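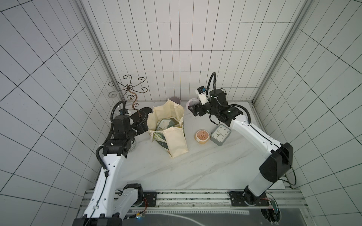

Who can join the Purkbridge recipe swap?
Anyone who cooks at home, at any level, as long as you can spare two evenings a month from September on.

We're putting together a new community cookbook and we need home cooks to test it! Over the summer people in town sent us their family recipes, and wow, did they send us good ones (three different takes on cabbage rolls, and I want to eat all of them). Now each recipe has to be cooked by someone who has never made it before, so we can find the missing steps and the "bake until done" lines.

What you'd be doing
You pick two recipes a month from the list, cook them in your own kitchen, and fill in a short form. Did the timing work? Was the pan size right? Would you make it again? Then we meet at 6:30 p.m. in the Akande Room at the library to talk it over and eat whatever people bring along.

What you get
We pay you back for groceries, so keep your receipts. Every tester gets a copy of the finished book with their name in the back. Tiina Lehtinen, who edited our last one, will also run a bread evening for testers, and her rye is wonderful.

Good to know
You don't need fancy gear. A stove, an oven and a set of measuring cups will do. Tell us about allergies when you sign up and we'll match you with recipes that suit you. Teens are welcome with a parent.

To sign up, leave your name and phone number for Wendy Tunstall at the library front desk, and let her know if you'd like sweet or savory. We can't wait to cook with you!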